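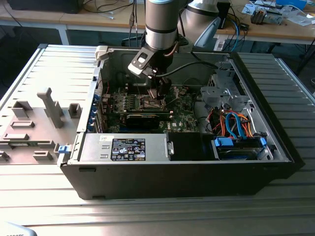 Fig. 9: Desktop tower on its side, panel removed.

Support > Inga for Editors > Set-up Guide > Loading Your First Play
Last updated: January
Reading time: 4 minutes

9. Loading your first play

By this stage Inga is installed and has greeted you by name, possibly the right one. This section covers getting a play into it, telling it who is speaking, and comparing one early printing with another. The worked example throughout is The Widow of Haltinov, a revenge comedy in five acts and 1,933 lines, supplied in the Samples folder in two versions: the first printing, and the later one in which somebody took out most of the jokes.

Before you start

You will need a plain text transcription of each printing, one file per printing. Word processor files will import, but they bring their curly quotes and automatic capitals with them and you will spend an afternoon asking them to leave. Save a copy of your originals somewhere Inga can't reach.

Importing the text

1. Open Inga and choose File, then New Play.
2. Type a short title. It appears on every page you print, so "widow FINAL final2" is a decision you will live with.
3. Click Add Printing and pick your earliest file.
4. Under Spelling, choose Leave As Found. The Modernize option can be run later on a copy.
5. Click Import. The lines appear on the left and the notes column, empty and reproachful, on the right.
6. Repeat steps 3 to 5 for each further printing.

Note: If the line total at the bottom of the screen doesn't match your transcription, look for verse lines shared between two speakers. Inga counts a shared line once. Some transcribers count it twice, and a few seem to count it according to mood.

Naming the speakers

Early printers abbreviated names to suit the width of the page and whatever type was left in the case. The same steward can be Stew., Ste., Servant and, for one alarming scene, Steven. Inga treats these as four people until told otherwise.

7. Choose Speakers from the Tools menu.
8. Tick every form of a name that belongs to one character and click Merge.
9. Type the full name as you want it to appear in your cast list.
10. Leave doubtful ones unmerged and tag them Query.

In the sample play you will find 96 speech headings that don't match anything in the cast list. Most are the steward.

Caution: Merge can't be undone once the project has been closed. If you have combined the Duke with his own ghost, fix it before you go home.

Comparing two printings

11. Click Compare, then choose a base text. This is the one Inga prints in full, with differences listed underneath.
12. Set Sensitivity to Words. The Punctuation setting is there for people who have strong feelings about commas, and it will find them all.
13. Click Run. Go and make tea if the play is long.
14. Work through the differences with Accept, Reject or Discuss. Discuss opens a note of up to 3,000 characters. If you need more than that, you are writing an article and should send it to someone.

Whole scenes that have moved show up first as a deletion and then as an addition. Select both, right-click and choose Link as Moved. In The Widow of Haltinov, try this with the orchard scene, which wanders from Act Two to Act Four between printings and makes slightly less sense in each.

Tip: Hryhorii Mykhailiuk, who edited the sample text, left his own Discuss notes in the file. They can be hidden under View. We suggest reading the one on the missing donkey first.

Sharing with co-editors

15. Choose Project, then Send to Ledska. Ledska is the shared shelf where everyone on the edition can see the same copy.
16. Give each person a role. Readers can look, Editors can change things, and General Editors can change things back.
17. Agree on one base text before anybody begins.

Caution: Two editors working on one scene at the same time will produce two scenes. Inga keeps both and marks them with initials, and after that the matter is between the two of you.

If something goes wrong

Stage directions have turned into dialogue: your transcription lacks square brackets. Add them, then re-import that act only.

The long s has become an f throughout: run Tools, Letterforms, Repair, preferably before anyone reads the song in Act Three aloud.

A speaker has vanished: check Query, then check whether the printer simply forgot him. It happened a good deal.

Older Jiver projects open with their notes out of order. Use Notes, Sort by Line, and save under a new name. Page layout and cast lists are dealt with in the next section.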